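La libreta de Harawira

Llegué a Dulthorpe con hambre, media hora antes de lo previsto y convencida de que iba a escribir sobre otra cosa. Quería hablar de los grandes brazos industriales, los que van dentro de una jaula amarilla y levantan puertas de coche como quien levanta una servilleta. Pero en la cafetería de la estación me encontré con Esben Hafþórsson, que venía a recogerme, y antes de terminar el café ya me había cambiado el reportaje.

– Las jaulas están resueltas – me dijo –. Lo que no está resuelto es el brazo pequeño. Ese que cabe en una mochila.

Y claro, una piensa: ¿qué puede hacerte un brazo que cabe en una mochila? Pues pillarte un dedo, para empezar. Arrancar un cable, quemar un servo, tirar un café (esto último lo he vivido en mis carnes y no pienso dar más detalles). Nada que salga en las noticias, de acuerdo, pero son justo las cosas que pasan en talleres, institutos y garajes, donde cada vez hay más máquinas de este tipo y donde las normas que hay suelen estar escritas en un pósit.

Harawira es un taller compartido en la planta baja de una antigua imprenta. Huele a café y a plástico caliente, y la gente entra y sale sin llamar. Esben lleva allí la parte de formación y, desde enero, también se encarga de la libreta. La libreta es un documento de 30 páginas que empezó siendo una lista de broncas (¡literalmente!) y que ahora leen todos los que quieren encender un brazo por primera vez. Se puede imprimir, se puede copiar y se puede discutir, y vaya si se discute.

Confieso que me la leí entera en el tren de vuelta. Me esperaba un tostón y me encontré frases como «si no sabes adónde va ese cable, no lo enchufes para averiguarlo». La primera sección se dedica a los cables, precisamente. Pide dejar holgura suficiente para que el brazo llegue a todas sus posturas sin dar tirones, y pide también mover cada articulación despacio, a mano y sin corriente, mirando por dónde pasan los bucles. Suena a perogrullada. Yo lo intenté y enganché uno al segundo movimiento.

Luego está la cuestión de la base, que a Esben le quita el sueño. Un brazo ligero engaña: parece que pesa poco y que no hace falta sujetarlo, y cuando se estira de golpe se lleva la base por delante. En la libreta hay una regla escrita en mayúsculas, la única: PRIMERO SE FIJA, DESPUÉS SE ENCHUFA. Le pregunté si lo de las mayúsculas no era un poco agresivo y me contestó que la versión anterior llevaba además tres exclamaciones.

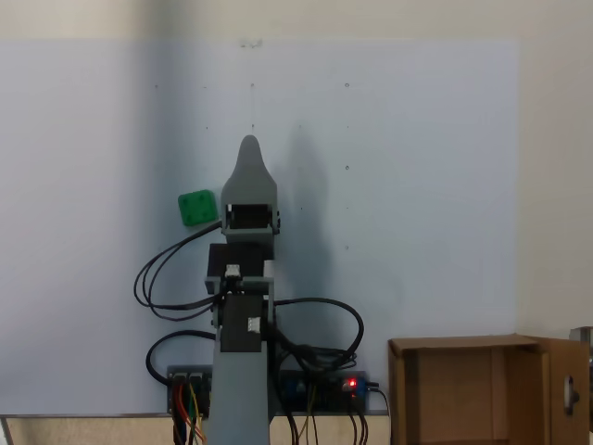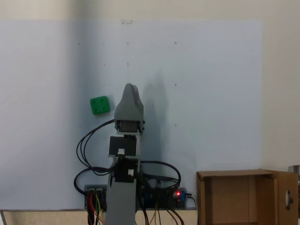
El brazo gris y el cubo verde, en dos tomas frente al tablero.

De la pinza se habla largo y tendido en la segunda sección. El consejo que más me gustó es también el más aburrido: antes de pedirle a un brazo que agarre nada, hay que decidir dónde va a esperar cuando no esté haciendo nada. Esa postura de reposo se elige, se anota y se prueba. Puede ser recogida, puede ser vertical, allá cada cual, pero quien se acerque a la mesa tiene que saber cuál es. Si el brazo está en otra posición, no se toca hasta preguntar.

– Es como el freno de mano – me explicó Esben, que tiene un símil de coches para todo.

No todo el mundo está tan entusiasmado. Toshio Hosoda, que diseña servos en Pramico y pasa por el taller cuando le cuadra el viaje, me dijo que la libreta le parece estupenda para aprender y un estorbo para trabajar. Según él, hay pasos que un técnico con experiencia hace con los ojos y que en papel ocupan media página. Lo dijo con cariño, ojo, mientras se comía mis galletas. Su propuesta es partir el documento en 2 versiones, una corta y otra larga, y dejar que cada persona firme la que le corresponda.

Esben no lo ve. Teme que todo el mundo se declare experto de la noche a la mañana, y yo, que me declaré experta en hojaldre después de un vídeo, tengo que darle la razón. La discusión lleva abierta meses en el foro del taller. El hilo iba por 1.112 mensajes la tarde en que lo consulté, y me temo que una parte considerable trata de si la pegatina de advertencia debe ser naranja o roja.

Donde sí hay acuerdo es en el corte de corriente. La libreta exige que quien maneja el brazo pueda quitarle la alimentación sin cruzar el brazo propio por delante del otro. Parece un trabalenguas, pero haced la prueba con cualquier aparato de casa: ¿cuántas veces tenéis el enchufe justo detrás de lo que queréis apagar? En mi cocina, con la batidora, siempre. También dice que un piloto encendido solo significa que a esa placa le llega corriente, y que de ahí no se deduce nada sobre lo que va a hacer el motor. Esa frase la subrayé.

Y queda lo de los registros. Cada sesión se apunta: quién, qué programa, qué se cambió. Gudent, una empresa pequeña que fabrica piezas para prótesis, adoptó el formato de la hoja y le añadió seis casillas, entre ellas una que pone simplemente «cosas raras». Esben la copió de inmediato. Me enseñó varias entradas y mi favorita dice «hace un ruidito al volver», sin firma, a las 19:40. Alguien había contestado debajo que a él también le pasaba, y un tercero había apretado un tornillo.

Me fui de Dulthorpe con una copia fotocopiada, torcida y con una mancha de café en la portada. La próxima edición sale antes del verano, con un capítulo nuevo sobre piezas impresas en 3D y cada cuánto conviene revisarlas. Esben me ha pedido que le corrija las comas. Toshio, que le corrija a Esben.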